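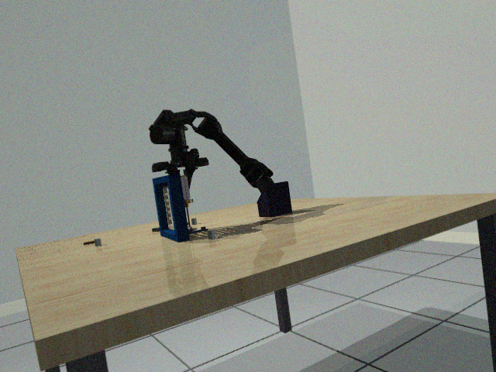 Getting the little arm to come down straight

I promised a few of you an update on the Beltard cell, and it has taken me until 23rd October to sit down with a cup of tea and write it. Everything is still in the simulator for now, with the black arm on its wood table and the blue frame standing up under the gripper, and I have grown rather fond of the whole setup (even the tiled floor, which I see in my sleep).

Most of this month went on one thing, the approach from above. I wanted the gripper to stop right over the frame before doing anything else, and for days it kept drifting toward the base by the time it got there. I blamed the wrist, then the elbow, then myself! In the end I went back to the settings I had saved in April and found I'd typed the table height in twice, once in the Wotitz file and once in the arm's own file. Out came one of them, and the next run of 2000 moves was so much calmer that I ran it again just to enjoy it.

The small gray blocks are still giving me trouble. They're tiny things next to the frame, and I keep changing my mind about where they should start. Move 855 is the one I stop on most, so if you have the Kirley version on your own machine, have a look at that one and tell me whether you'd slow the wrist down a touch. I'm leaning toward yes, but I want to sleep on it.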